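Speaker notes: The Bubble Business (evening talk, local history group, January)

Slot is 60 minutes including questions. Don't read this out word for word. Water on the left, clicker in the right hand, glasses ON before starting.

Opening

Good evening, thank you for turning out in this weather, lovely to see so many faces from the soap-making evening (and yes, I did get the smell out of the car, eventually).

Tonight is about a toy that costs next to nothing and lasts two seconds. I've been collecting anything to do with soap bubbles for longer than I'd like to admit: tins, wands, pipes, adverts, the odd painting on a biscuit lid. My wife calls it the sticky shelf. I want to tell you how we got from a clay pipe and a saucer of suds to the thing every child is handed at a wedding.

Hands up who remembers using washing-up liquid and a bent bit of wire? (Wait. Somebody always wants to tell the story about the kitchen floor. Let them!)

Part one: pipes and saucers

Start with the pipe passed round in the shoebox. PLEASE ask them not to put it to their lips.

For a very long time, if you wanted bubbles at home, you pinched a sliver of soap, grated it into warm water and blew through a clay pipe. The painters loved it. You get all those solemn little boys leaning out of windows with a bubble hanging off the end of a straw, and the grown-ups were supposed to look at it and think about how short life is. I think the boys were just having a nice time.

The oldest thing I own with a date on it is a household book from 1894, and it has half a page on bubble water. Read the bit with the glycerine. It says to let the mixture stand overnight "in a place where it will not be knocked by servants", which gets a laugh. I've made it up several times and it's decent, though the bubbles are heavy and they drop like plums.

Mention hard water here. We're on chalk, so half the recipes in the books are hopeless for us unless you use rainwater. Somebody will ask about distilled, the answer is yes, it works, it's just dear.

Part two: the bottle

So who decided to sell the water ready-made? It's a muddle and I'm not going to pretend otherwise. Lots of small soap firms seem to have had the same idea, because they had slops left over at the end of a batch and wanted to sell them. What I can tell you about is Farina, who made bubble mixture in a yard behind the railway and sold it from a handcart, and whose granddaughter let me go through three boxes of order books. She fed me as well. Very good ginger cake.

Pass round the Farina tin now. The lid is stiff, don't let anyone force it.

Then the tin gives way to plastic and everything goes bright. Next slide.

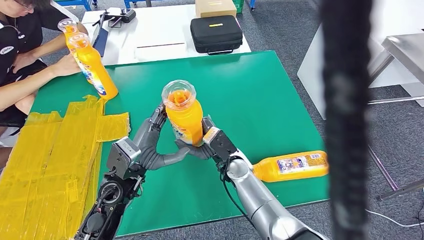
Orange bottle, clear cup-shaped cap.

Talk about colour while that's up. The order books are full of it. Farina's tins were dark green, because the paint was cheap, and they sold perfectly well until Fivero came along on the same market in yellow and red and you could spot them from the bus. The letters get quite huffy! There's one where old Mr Farina says no child of sense would choose a bottle by its colour, and then the next order in the book is for red paint.

Caps are my real weakness, I'm afraid. Tins leaked, corks leaked, the early screw lids leaked if you looked at them. Fivero had a whole year of complaints about coat pockets. Show the page with the tally of returned stock if there's time, skip it if we're past quarter to.

Part three: labels

Labels are where the money went, and I could do an hour on labels alone. The mixture was pennies. The printer was not. Farina used one design for years, a girl with a hoop, and when the printing plate cracked they carried on with the crack, so you can put the later tins in order by how far it has spread across her skirt. I have 11 of them laid out on the side table and I'd love you to have a look in the break and tell me if I've got two of them the wrong way round.

Dionysis Karras wrote to me after the last talk with a photograph of a tin I'd never seen, same girl, no crack, with a blue hoop. I've been green with envy ever since. If he's in tonight, get him to stand up.
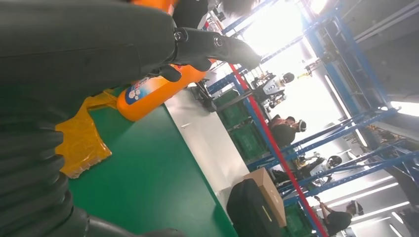
Wostik did away with the girl-and-hoop sort of thing altogether when they bought Fivero out, and their salesmen were told to ask for "the product on the front", which meant drawings of bubbles, and lots of them. Shopkeepers grumbled that it looked like a bathroom cleaner. But it's a habit that stuck, and the label on the orange bottle there is a good one for it, white circles on blue, like bubbles, and you don't need to read a word to get the idea. Compare it with the Wostik card on the easel, which has so much writing on it you'd need a chair.

Ask the room: what was on yours? Clowns come up a lot. Bears. One lady last time swore hers had a bishop on it and I have been looking ever since.

Part four: why they pop

Keep this SHORT, I'm no scientist. Thin skin of water between two layers of soap. The water drains down, the top gets thin, it pops. Glycerine slows the drying. Colours come from light bouncing off both sides of the skin, and they shift as it thins. If you see a dark patch at the top, you've not got long.

Do the demo with the big hoop. Fan OFF first. Towel down. Ask for someone tall.

Recipe for the handout, in case I forget to print enough: warm water, a good squirt of washing-up liquid, a spoon of glycerine from the chemist, leave overnight. Stir it, don't shake it.

Finish

The Farina yard was cleared in 2000 and it's flats now. The Ditis hall next door has kept the old gatepost, and if you go round the back you can still make out an F and half an A. Worth a detour if you're parked that way.

Questions. Then tea. Get the pipe back before tea.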